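Workshop tips: setting up a bench arm for sanding and small-part handling

These notes cover the Pakero bench arm kit as supplied by Ernach, used in a one-person joinery shop in Skuldale. The kit comes as an arm, a controller, a two-finger gripper and a bag of fixings. The printed manual is adequate on wiring and thin on everything else, so what follows is mostly the everything else.

Mounting

Bolt the base down before running the arm at any speed. Clamps will hold it for a first try, but they creep, and a base that has moved 2 mm puts every taught position out by more than that at the far end of the reach. Use a spirit level on the base plate and shim with washers, never with card. Check the bolts again after the first week.

Keep the base 300 mm or more from a wall. The elbow swings wider than the drawing in the manual suggests, and the first sign of trouble is usually a mark in the plaster.

Run the cables behind the arm and leave a loop of slack at the base. Move every joint by hand to its limit with the power off and watch the loop. If it tightens anywhere, lengthen it. Cable ties should be snug but still able to turn with a finger.

Protecting the work

Varnished boards mark easily. A gripper finger coming down a shade too low leaves a dent that no amount of wax will hide. Three habits help:

Teach the approach point first, well above the board, then come down in small steps at the slowest setting.

Set the bottom height with a sheet of paper under the finger. Stop when the paper drags, then raise by one step.

Wipe the fingers with a clean cloth before each session. Grit carried over from sanding does more harm than the fingers themselves.

A glossy finish is also awkward to work over by eye. Glare hides the gap between the part and the board, so move the lamp to one side and look along the surface from low down. For taught positions, trust the paper and not the view.

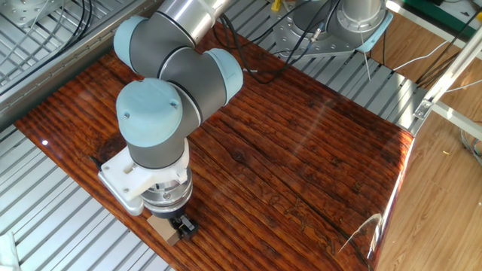
Can the gripper hold softwood blocks without crushing the edges?
Set the grip force to the lowest value that lifts the block cleanly, then go up one notch. Pine and lime bruise at the factory setting; beech and oak don't.

If a block tilts as it is lifted, the fingers are usually closing off-centre. Re-teach the grip position so that both fingers meet the block at the same moment. A block with one rough face should be turned so that the fingers close on the planed faces.

Grip pads

The pads supplied are hard rubber and wear smooth. Replace them when blocks begin to slip at a force that used to hold. Ernach sells spares in pairs. Thin cork sheet cut to size and fixed with contact adhesive works as well on flat parts and marks less, though it sheds crumbs and needs changing more often. Do not use felt near wet finish.

Dust

Fit the elbow cover if there is any sanding in the same room. Brush the joints down at the end of the day with a soft paintbrush, working from the top so the dust falls clear. Do not use an air line: it drives fine dust past the seals and into the bearings.

The flange at the wrist collects dust in its grooves. A wooden cocktail stick clears them. Check the attachment screws at the same time, as vibration loosens them first.

Servicing

Ernach passes service work to Ó Gríofa, who collect and return. The standard service covers belts, wrist bearing and a recalibration, and is due every 2,000 hours. The hour count is under the second menu, beside the fault log. Photograph the log screen before sending the arm away — it comes back cleared. Save the taught positions too, for the same reason.

Ours was away for most of August. Ask for a date in writing.

Verdict on the kit

Good: solid base, quiet, keeps its position well once bolted down. The stop button is large and in the right place.

Less good: the manual, the factory grip setting, and a controller lead that is 200 mm too short for a bench of normal height. An extension lead is available as an extra and ought to be in the box.

Suits repeated moves with small parts: feeding blocks, setting out pieces for glue-up, turning parts between coats. Does not suit anything heavier than a small drawer front, or parts that vary in size from one to the next. For those, a jig and a pair of hands remain quicker.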